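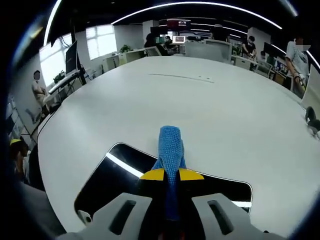 *Fig. 4. Blue knitted cloth pinched at its lower end, above the black panel.*

## 3.2 Recording cloth grasps with the Mako hand gripper

The Olura policy learns from what your hand does, bad habits included. Section 3.1 covers calibration. If you skipped it, go back; we'll wait.

1. Lay the cloth flat on the table.
2. Start a new episode and hold still until the counter moves.
3. Lower the open fingers over one end of the cloth and close them slowly.
4. Lift straight up. Stop when the cloth clears the table.
5. Hold for 900 ms, then set the cloth down and end the episode.

**Note:** A cloth held by one end will flop wherever it likes. Leave it alone. Our first training set (1269 episodes) was full of people tidying up in midair, and the policy learned to fuss.

**Note:** Keep the fumbles, too. The Givmont set has 3910 episodes, and the policy trained with its misses left in recovers from a slipped grasp far more often than the one trained on clean takes.

**Caution:** Shiny surfaces throw glare into the view. Tag those episodes `glare` before upload.

**Caution:** Keep your free hand out of the fingers. They have no opinion about what they close on.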